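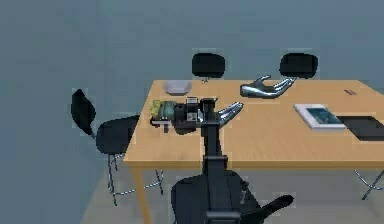 Can a robot clear the table yet?

By Obsa Woldegiorgis
February

Every winter we get the same letter in a few different versions. Somebody has seen a video of a machine folding a shirt or loading a dishwasher, and they want to know when they can buy one. The short answer this year is the same as last year: you can't buy one that does the job unattended in an ordinary home. The longer answer has changed a little.

The chore we've been following is clearing a table. It sounds easy next to laundry. Things on a table are mostly hard, they mostly stay where they are put, and a person can do the whole job in the time it takes a kettle to boil. It is still a good test, because a table in a real house holds things that have nothing to do with each other. A plate goes to the kitchen. A plant stays where it is. A picture lying flat may be waiting to be hung, and a tablet needs to be picked up by someone who knows it is not a place mat.

Much of the practice now takes place in simulation. Sedari, a small company that writes software for two-handed robots, runs its table tasks on a computer before it tries any of them on a machine. Its training set has 2,188 table layouts. Each one moves the objects and the chairs, and the program has to work out what to pick up and which hand to use. A dropped plate costs nothing there, so the software gets far more tries than any lab bench would allow.

The trouble comes with contact. A low-rimmed plate is hard to get fingers under. People slide it to the edge of the table and pinch it, usually without thinking. Sedari's program learned to do the same, and in simulation it now finishes the plate task most of the time. On a real table the same motion sometimes stalls. Real wood has more drag in one place than another, and a bit of dried juice is enough to stop the plate while the hand keeps going.

Hopkin, which builds the arms Sedari uses for its real trials, gave us results from a run last fall. The robot made 155 attempts at clearing a single plate and carrying it to a counter. It finished 96 of them with no help. In most of the others it stopped and waited for a person, and in 3 it dropped the plate. The plates were plastic.

Speed is the other problem. A good attempt took a little over a minute for one plate. A table set for four, with glasses and silverware, would keep the machine busy well past bedtime, and that assumes it never had to ask for help. Glasses were left out of the trial altogether. Forks were tried and dropped from the list after the first week, as the fingers could not get hold of them reliably.

Shop floors are further along. Vudent has had two arms packing trays at a parts warehouse since the summer, and they run through a full shift with one person watching several stations. The parts come down the line facing the same way. The trays are the same size. If a part is out of place, the arm leaves it and a light comes on. It is dull work and the machine does it well enough that the warehouse has ordered more.

A dining table offers none of that. Chairs get pushed in or left out. The arm has to reach past whatever was set down near the edge, and the far side is often the side with the dirty plate on it. A second hand helps with reach, but it also gives the software one more thing to keep from knocking over the plant.

The price has come down for the simplest equipment. Zekuro sells a one-armed kit for $2,000, aimed at schools and hobby groups. We borrowed one for two weeks. It moved a sponge from one side of a desk to the other after an afternoon of setup, and it could put light blocks in a box. It could not lift a dinner plate, and the instructions say not to try.

Sedari plans another set of real-table trials this spring, with ceramic plates and a cup. We have asked to watch and will print the numbers when we have them. Readers who have used any kind of robot arm at home or at work are welcome to write in, especially if it broke something.

18 shares | 7 comments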